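Zistetti control software: progress report to Verstraete
Work package 2, period ending November
Prepared by Floor Hermans, Naltdale
December 14, 2020

Summary

The planner and the hand controller now run as one program. Until the end of the summer they were started separately and passed files to each other, which made every change slow to test. The object detector is behind schedule and we ask for a short extension on that part only. Spending is within the agreed budget.

Work with both arms at the table in our lab: 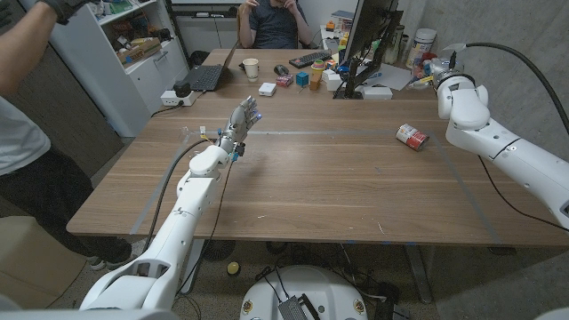
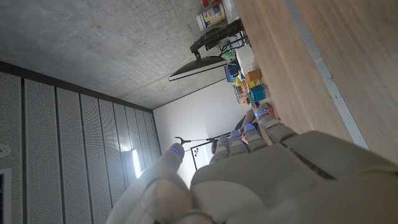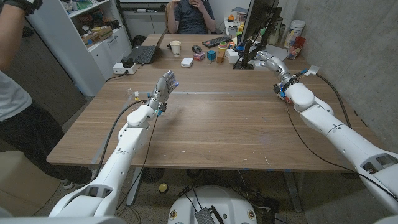

1. Arm planning

The planner works out a path for both arms together and checks it against a model of the table, the robot's own body and anything the cameras have marked as an obstacle. In the last report we said that planning time was the main problem. The limit we agreed with you was 300 milliseconds for a single reach. The median is now 175 milliseconds on the lab computer. Reaches that cross the middle of the table still go over the limit when both arms are moving, and we have not solved that yet. For now the program holds one arm still until the other has cleared the middle. It is slow but safe, and it lets the rest of the work go on.

The cables on the outside of the arms are not in the model. We keep away from wrist turns that would pull them tight by setting a narrower joint range in the settings file. A proper cable model was in the original plan. We would like to drop it, as the narrower range has not stopped us doing any of the tasks on the list.

2. Hand control

The hands used to have only an open and a closed command. Each finger can now be given its own target and its own force limit, and the controller stops a finger when the motor current rises past that limit. The limits were set by hand for a small set of household items. Soft packaging is still a weak point: the current rises so slowly that the fingers carry on closing and dent the box.

The thumb has a different gear ratio from the fingers and needed its own tuning. This took two weeks that were not in the plan.

3. Perception

The detector finds boxes, cups and cans well when they stand apart. Results drop when items are close together or partly behind one another. In the November test it found 70 per cent of the items in crowded layouts, against a target in the proposal of 85. Most of the misses were small objects behind larger ones. We are adding the wrist camera view to the head camera view to help with this. The two views are lined up in software, but the timing between them drifts over a long run and has to be reset by restarting the program. Fixing the drift comes first. There is little point in training on views that do not match.

4. Tooling

All runs are now logged in Hinditow, with the planner version, the settings and the camera streams kept together. Any run can be played back without the robot. This has been the most useful change of the period for day-to-day work, and it means that a fault found in the lab can be looked at by someone at home. Old logs from before the change will not be converted.

5. Changes to the plan

We ask you to agree to the following:
Detector milestone moved back by six weeks.
Cable model removed from work package 2, with the hours moved to camera timing.
No change to the end date of the project or to the total budget.

6. Next period

Fix the camera timing drift.
Repeat the crowded layout test with both views.
Let both arms cross the middle of the table without one waiting for the other.
Try a position-based stop for soft packaging in place of the current limit.

The hours sheet and the full test tables are sent separately. Please reply on section 5 before the next work package meeting so that the hours can be booked correctly.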